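Blog > Watching > True crime

I finished The Ginholm Tapes last night, all four episodes. The case is from March, in a port town, and the show can't decide who it is about.
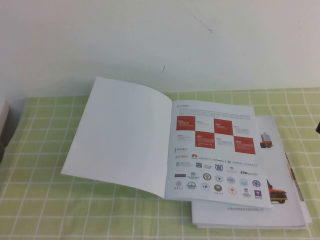
Episode 2 is the best one. It sticks to the court papers and lets them run. Then the narrator brings in a comet and a church fire from the same week and hints that they mean something. I don't think they do.

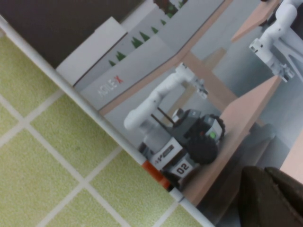
Photo: Condoleo

The victims get 12 minutes in the whole series. The Magalhães book covers them properly, and I'd read that first.
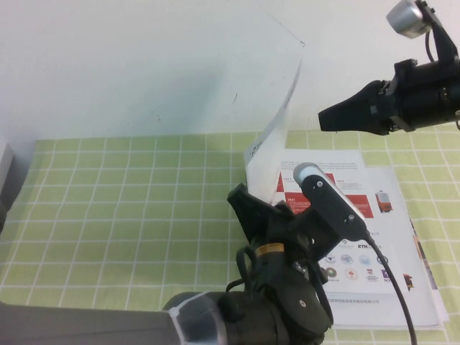
Usico wrote under my last post that the comet part was the only bit worth watching, and that I take these shows too seriously. Maybe so. I'm still skipping season two.

Filed under: Series, Crime
4 comments | 120 shares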